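Ticket 2871
Status: Solved, waiting for customer to confirm
Opened: 9 Nov 2021
Site: Vestergaard linen service, Rorport, folding room
Product: Himness hand tool and folding cell
Priority: 2
Subject: Small cloth recordings are rejected, "grip not closed"

Customer wrote:

Good morning. I am responsible for the folding room at Vestergaard in Rorport. In October we started to record folding work with the Himness hand tool, so that the folding cell can learn the small pieces. Large sheets and table linen are going well. With small white cloths we have a problem. The person picks up the cloth, lifts it and folds it, all is done properly, and at the end the tablet shows "grip not closed" and the recording is put in the rejected folder.

It does not happen every time. In the morning it is rare and after the lunch break it is very often. Yesterday afternoon almost everything with small cloths was rejected.

What we have tried already:
- Restarted the tablet and the tool. No change.
- Changed the battery. No change.
- Used the other tool. It has the same fault but less often.
- Asked a different colleague to do the same cloth. She had the same rejection.

I must also explain why this is more than a technical matter for us. The folding room normally does up to 600 small pieces in one shift. When a colleague is recording, she does fewer, and we agreed with the management that recorded pieces are added to her normal work. But the system only reports accepted recordings. A rejected one is not added anywhere. So a person can work a full afternoon with the tool and on the paper it looks like she did almost nothing. Two colleagues have now said they do not want to record any more, and I understand them.

Please help us soon.

Support wrote:

Thank you for the clear report. The message "grip not closed" comes when the tool measures that the fingers are still apart at the moment of the lift. With thin material the difference between closed and not closed is small, so any error in the zero position is seen here first. Large sheets are usually gripped in several layers and then the check is less strict.

Please do the following and write back the results:
1. Close the fingers with nothing between them. Read the opening value on the service page of the tablet.
2. Open fully, close again, and read it once more.
3. Look at the blue pads on the inside of the fingertips. Is there lint on them, or is one pad standing higher than the other?
4. Send one picture from a session with a small cloth, and the session number.

Customer wrote:

I did the steps just before lunch and again in the middle of the afternoon.

Step 1 and 2: before lunch the value is almost zero both times. In the afternoon it does not come back to zero. It stays a little open, and it is the same when I repeat it.

Step 3: the pads looked clean to me. I wiped them with a dry cloth in any case. I could not see that one is higher.

Step 4: session 32 is the one I chose. The picture is from that session.

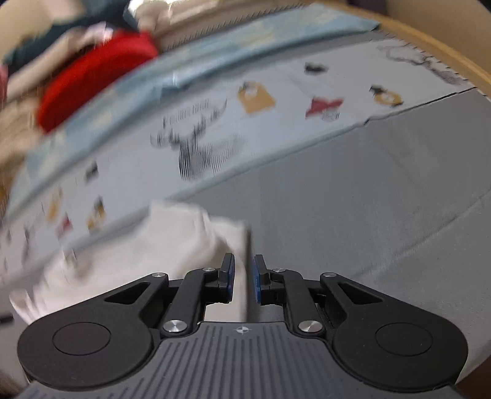 Session 32, small white cloth on the grey cover, fingertips slightly apart.

One more observation. The colleague with the smallest hands gets the most rejections. She says the tool is heavy at the end of the day and she is not sure that she always presses to the end. I do not like to write that it is her fault, and I do not believe it is, but you should have all the information.

Support wrote:

Thank you, this helps a lot. I have looked at the curve for session 32. The hand pressure is normal and steady during the whole grip, so your colleague is pressing enough. Please tell her this. The opening value is wrong already at the start of the session, before she touches the cloth, and it is wrong by the same amount until the end. The zero position has moved.

Two questions. Where does the tool stay during the lunch break? And is the zero routine done again when the work starts after the break, or only in the morning?

Customer wrote:

During lunch both tools stay on the shelf next to the ironer. It is the only free place near the tables which has a socket for the charger. It is quite warm there.

The zero routine is done in the morning by me. After lunch nobody does it, we did not know it was needed. In the training we were told "once a day".

Support wrote:

I think we have the reason. The sensor for the opening changes slightly with temperature. Next to an ironer the tool becomes warm during the break, and the zero from the morning is then no longer correct. The second tool has a newer sensor which is less sensitive, so that agrees with what you see.

"Once a day" is correct for a normal room. For a laundry it should have been said differently, and I have asked Storberg training to change that page.

Please try:
1. Move the charger and both tools away from the ironer. A longer charger cable is sent to you today without cost.
2. Do the zero routine every time the tool has been put away, also after short breaks. The person who will use the tool can do it. No supervisor login is needed, I have changed this setting on your tablet.
3. Leave the grip limit as it is for now. It is possible to make it wider, but then the cell would also learn from grips that really failed.

Customer wrote:

We have tried this for some days now. The tools are on the window side and the colleagues do the zero routine themselves. In the afternoon there are still a few rejections, but they are ordinary ones, for example when a cloth slipped and we saw it slip. I am satisfied with this part.

I have to come back to the other part. What happens with the recordings that were rejected wrongly? The work was done. And can the report show all the recordings of a person, also the rejected ones? If the report stays like before, I will have the same discussion the next time a sensor has a problem.

There is also some worry in the room about what the cell will take over. The plan is that it does the small cloths and the people stay on the pieces with repairs and on sorting. Most of them would be glad to be without the small cloths, which are hard on the wrists. But it is difficult to ask somebody to teach a machine and at the same time give them a lower number for doing it. I write this here so that it is also read at Storberg and not only by me.

Support wrote:

Both points are understood.

The old recordings: the error is constant inside each session, so we can correct it afterwards. I ran the correction on the afternoon sessions in your rejected folder and most of them now pass the check, session 32 included. They will be visible in your report tomorrow morning with their original time and user. Those which still do not pass have a different cause and I have left them where they were.

The report: there is a view called "time on tool" which shows the minutes per user without looking at accepted or rejected. It was switched off on your site. It is now on, and you can export it. We recommend that you use this view for the agreement with your management. The accepted number is made for the people who train the cell, and it was never meant to measure a person's work.

I have copied your last paragraph into the customer notes for the Himness team.

I set the ticket to solved. Please confirm when you have seen the corrected sessions, or answer here and it will open again.

Customer wrote:

The sessions are in the report, I checked them. The cable has not come yet, at the moment we use our own extension. One of the two colleagues has started to record again, the other one wants first to see the new report for a whole month. Please keep the ticket open until the cable is here.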